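Noise in Shared Lounges at Dulorwood: Project Report
Submitted 21st March

Introduction

Our project looked at noise in the shared lounges of the Dulorwood student apartments in Emley. Residents complain about noise every year, and most of the complaints are about the lounges and the rooms next to them. We wanted to find out whether the lounges really differ from each other and, if they do, what makes the difference.

We had two questions at the start. The first was how loud the lounges are on a normal evening when people are using them. The second was how long a sound hangs on in each room after it is made. The second question matters more than people expect. In a room where sound lingers, people raise their voices to be heard over the other conversations, and then everybody else does the same.

We did not look at noise from outside, apart from writing down when there was heavy rain or traffic. We also left out the laundry rooms and the gym, where the machines are loud no matter what is on the walls.
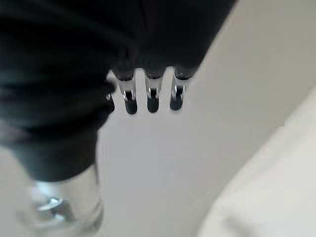 Background

Sound in a room reaches a listener in two ways. Part of it comes straight from the source, and the rest arrives after bouncing off the walls, the floor, the ceiling and the furniture. Hard, flat surfaces send most of the sound back into the room. Soft or rough surfaces take in more of it. The time it takes for a sound to die away is called the reverberation time. A stairwell has a long one and a closet full of coats has a very short one.

The Dulorwood buildings are not all the same. The older one, Kao, has tiled floors in its lounges and large windows with blinds. The newer one, Bestik, has carpet in most of its lounges. The rooms are close enough in size to compare, but the ceilings in Kao are higher. We could not separate the effect of the ceiling from the effect of the floor, and this is a weak point in our results.

Method

We took sound level readings on 15 evenings during the term, starting in September. On each visit we placed the meter on a stand at seated head height, away from the walls, and left it running while people used the room as usual. We put a notice on the door so that residents knew what the meter was for. It stored sound levels only and did not record speech.

For the second question we used a clap test in empty lounges. One of us clapped two wooden blocks together at one end of the room, and we recorded the sound at the other end with a laptop. We then measured how long the sound took to fade. This is a rough method compared with proper equipment, but it gave us the same order of rooms each time we repeated it, so we were fairly comfortable using it to rank them.

We also handed out a short paper survey and got 88 usable replies. It asked which lounge people used most, how easy it was to follow a conversation there, and whether they ever left because of the noise. There was space at the bottom for comments. Most of the comments were about the television in Kao.

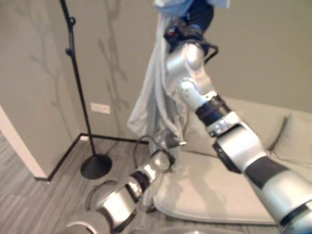
There were some problems with the readings. On one visit the meter's battery ran down and we lost the second half of the session. On another, a birthday party had taken over the lounge, and we left that evening out of the comparison. We argued over this, as a party is a normal use of a lounge, but it would have pulled the average for that room up too far. The party readings are kept in the appendix.

Results

The Kao lounges were louder than the Bestik lounges on nearly every evening. The gap was small when only a few people were in the room and grew as the room filled up. This fits with the idea that people talk louder to get over the sound already there.

The clap test gave a clearer picture. In the tiled lounges the sound could still be heard ringing after the clap, even without the laptop. In the carpeted lounges it was short and dull. The one Bestik lounge that has no carpet came out closer to the Kao rooms than to the others in its own building, which suggests that the floor covering matters a good deal.

In the survey, 33 people said they had left a lounge at least once because of noise. Most of them named a room in Kao. People who mainly used Bestik were more likely to complain about hearing the lounge from their bedrooms, which is a separate problem and has more to do with walls and doors than with surfaces inside the room.
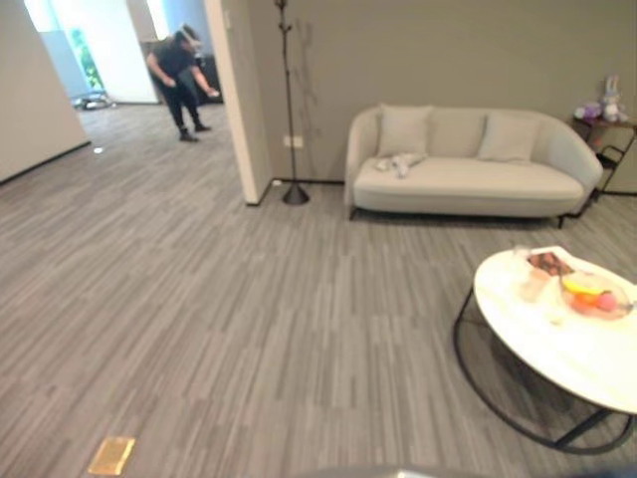

Furniture turned out to be harder to judge than floors. A sofa absorbs some sound, but how much depends on its size, its filling and what it is covered with, and we had no way to test any of those one at a time. What we can say is that soft things add up. Wall-to-wall carpet does a lot of the work because it covers so much area, and an upholstered loveseat with a couple of throw pillows adds a little more. A small metal side table adds next to nothing, and bare painted walls still reflect sound across the room at ear level. That is why a carpeted room can sound quiet underfoot and still have a slight flutter when someone claps.

Curtains were the cheapest thing we tried. We borrowed a set of heavy ones and hung them over the blinds in one Kao lounge. The ringing after the clap was shorter with the curtains closed. With the curtains pulled all the way open the change was too small for our method to pick up reliably. Thin curtains from the dollar store made no difference that we could measure.

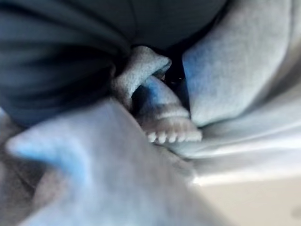

Would a rug be enough to fix the Kao lounges?

A large rug would help, mostly with chair scraping and footsteps, but it would leave the high ceiling and the windows as they are. We think a rug together with heavy curtains is a better use of the same money than a bigger rug.

Discussion

Our results point the same way as the complaints do, but they have limits. We visited only in the evening, and mostly on weeknights. We did not count the people in the room, so we can't give a figure for how much louder a lounge gets with each extra person. The ceiling height in Kao is mixed in with everything else we measured there. Someone repeating the project could get around this by testing one room before and after a change, the way we did with the curtains.

We would also change the survey. The question about following a conversation used a scale with no labels in the middle, and several people wrote next to it that they did not know what the middle box meant.

Recommendations

Put felt pads on the chair legs in all Kao lounges first, as they are cheap and can be fitted in an afternoon. Hang heavy curtains in the lounge with the most windows and repeat the clap test there. Move the television in Kao off the wall it shares with the bedrooms - several residents asked for this in the comments, and it costs nothing to try. Leave the Bestik lounges as they are for now, apart from the uncarpeted one, which should get a large rug.

The readings, the survey form and the clap test recordings are stored with the department and can be requested by any group that wants to continue the work next year.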